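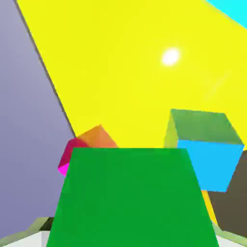 Let the Yellow Light Be Longer

The city I live in shortened its yellow lights a few years ago, and I have been annoyed about it ever since. I drive the same stretch most days, past the Plindar warehouse and through the big crossing at Kravets Avenue, and I see the same thing most evenings. The light changes, one driver brakes hard, the driver behind has to brake harder, and someone in the next lane speeds up. All of this happens over a second or so.

I think the yellow should be 4 seconds at every crossing in town where the road has more than one lane each way. It is a small change and it would cost very little. Signal timing is a setting. A crew has to visit the box, check it and write it down, but they don't have to dig up the street.

The usual argument against a longer yellow is that drivers learn to use it. Give them another second and they will treat it as another second of green. There is some truth in this. I have done it myself. But drivers who want to push through a yellow are going to push through a short one too, and they will be in the middle of the crossing when it turns red. The rest of us, who are trying to decide whether we can stop in time, are the ones a short yellow catches out.

Then there is the matter of the cameras. Doltora, which runs ours, mails out the tickets, and the city keeps part of the money. I don't claim anyone cut the yellow to sell more tickets. I have no proof of that and I don't think the people in the traffic office are crooks. Still, it is a bad arrangement when the office that sets the timing also has a line in its budget that goes up when people misjudge it. The two jobs should be split. Put the fines into a fund that has nothing to do with roads, such as the library, and the question goes away.

I got one of those tickets in July. I paid it. I was over the line by less than a car length, at around 32 miles an hour, in light rain. I would like to think I made the right choice by not slamming on my brakes with a van behind me, but the form had no box for that.

People on foot have a stake in this too. My mother walks slowly, and at the Namora Street crossing she gets 24 seconds to cross six lanes and a median. She makes it most of the time. When she doesn't, the cars turning left are already moving, and what protects her is the gap between one direction stopping and the other starting. I would lengthen that gap along with the yellow. If it means I sit at a red light a little longer on my way home, fine.

The delay is what the city always brings up. Longer yellows and longer gaps mean less green, and less green means longer lines at rush hour. I accept that. A second or two in each cycle adds up over an evening. But I have sat in the line at Kravets after a crash, and one bad crash there uses up more of everyone's time than a month of slower lights. I never hear that side of it when the delay figures come out.

There was a petition last year with 2,000 names on it. The city answered that the current timing meets the minimum. I believe it does. A minimum is the least you are allowed to do, and our crossings are wide, our winters are wet and a lot of our drivers are old. I would have liked the answer to say something about that.

Try it at Kravets for a year – leave the cameras on, count the crashes, and publish the count. If I'm wrong, set it back.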